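What the Open Day Left Out

7 min read

I went to the Dristis open day expecting to be sold something, and I was, though I still couldn't tell you exactly what. The invitation promised "everyday automation, close up." Close up turned out to mean a rope line, four work tables, and a coffee cart with a longer wait than any of the robots.

Dristis builds arms meant for kitchens, packing rooms and care homes. Those are three very different places. A packing room has a floor plan and a shift manager. A care home has Mrs. Somebody who moved the sugar bowl because she felt like it. The company talks about them as one market, and for the first half hour I kept waiting for a speaker to admit that they aren't.

The welcome talk came from Bastian Nolte, who runs the household side. He is good on his feet. He told us that the team had logged 3,101 runs of the arm reaching into bowls, tubs, pots and drawers, and he put the number on the wall in letters as tall as he was. I wrote it down and waited for the second number, the one that says how many of those runs ended the way they were supposed to. It never came. A man in front of me asked for it. Nolte said that success was "a layered question" and took the next hand.

I don't think it is a layered question. If I hire someone to clear a table, I can tell you by lunchtime whether the table got cleared. There may be interesting reasons why it didn't, and engineers should care about those reasons, but the person paying wants the plain answer first.

To be fair to the people at the tables, they were far more open than the people on the stage. At table two, a young engineer named Salvador Patrício was working an arm over a big white container, and next to him a screen carried the view from the small camera at the wrist. I spent most of my visit there. The stage crowd had drifted off toward the coffee, and he seemed glad to talk to someone who wasn't going to ask whether it would take his job.

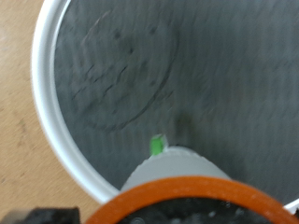 What I wanted to know was how much the machine can make out while it is moving. We are so used to smooth promotional video, shot from across the room with good lights, that we forget the robot doesn't get to watch that video. It gets whatever its own camera gives it, and its own hand is in the way for a good part of that. Patrício said as much without my dragging it out of him. When the arm speeds up, the picture smears. When it gets close, the fingers block the thing it came for. They slow it down near the target to help with both, and then people complain that it's slow.

I asked him what the hardest part of reaching into a container was. I expected something about grip strength. He said it was marks. A stain or a scratch or a smudge on the bottom can look enough like an object to be worth a grab, and a real object can look enough like a stain to be left behind. He told me they had lost most of December to that one problem. I found this more interesting than anything on the stage, and it was being told to an audience of one.

Think about what it means for a kitchen, though. My own pots are full of marks. I have a stockpot from Busholm that hasn't looked clean since the first month I owned it, and I know every scorch on it. I don't have to decide each time whether the brown patch is food. A machine that has to decide each time will sometimes decide wrong, and the question is who stands there checking. If the answer is me, then I have bought an expensive reason to stand in my kitchen.

The defenders of this stuff have a reply ready, and I heard it twice before noon. The reply is that early dishwashers were bad too. Maybe so. But a dishwasher is a box of hot water with a timer, and it got good by staying a box. It never had to come out and find the plates. The companies that do well with arms seem to understand this. Skandis, which had a small stand by the door, sells a unit that lifts trays onto a rack, the same tray and the same rack, all day long. Its brochure was dull and I believed every line of it.

Dristis also brought along a customer, a bakery supplier called Rozīte that has been trying out one arm in its mixing room. Its representative said the arm had handled 1,642 tubs. Nolte led the applause. Later, over by the coats, I asked her how many people were on that line before the arm came in and how many were there now. Same number, she said. One of them watches the arm. She wasn't complaining – she thought it would sort itself out, and she liked the people from Dristis. I liked them too. That isn't a reason to spend the money.

I'm not against any of this. I would love a machine that cleans up after dinner, and I have no romantic feelings about scrubbing. My mother's hands are bad now and a reliable arm over her sink would change her day. It's because of people like her that the vagueness bothers me. She would take the tall number on the wall as a promise. She wouldn't know to ask what happened on the runs that went wrong, or whether a person from the company had been standing within reach of the stop button.

So if Dristis holds another open day, I have some requests. Put the failures on the wall next to the runs, in letters the same size. Let a visitor hand the arm a pot from home, an ugly one. Turn the wrist camera screen toward the room and put it on the main stage, smears and all, so people can see how little the thing has to go on and judge it by that. I came away with more respect for the machine after watching that screen than I had after the talk, and a good deal less for the talk.

And move Patrício up front. He was asked to finish at three so the tables could be packed away, and he was still in the middle of telling me about lids. There were 500 chairs in front of the stage and one stool at his table, with a laptop bag on it.

I've written to the company to ask for the missing number. Their press office thanked me for my interest and sent me the brochure.

Comments and corrections: use the contact form | © All rights reserved | Back to top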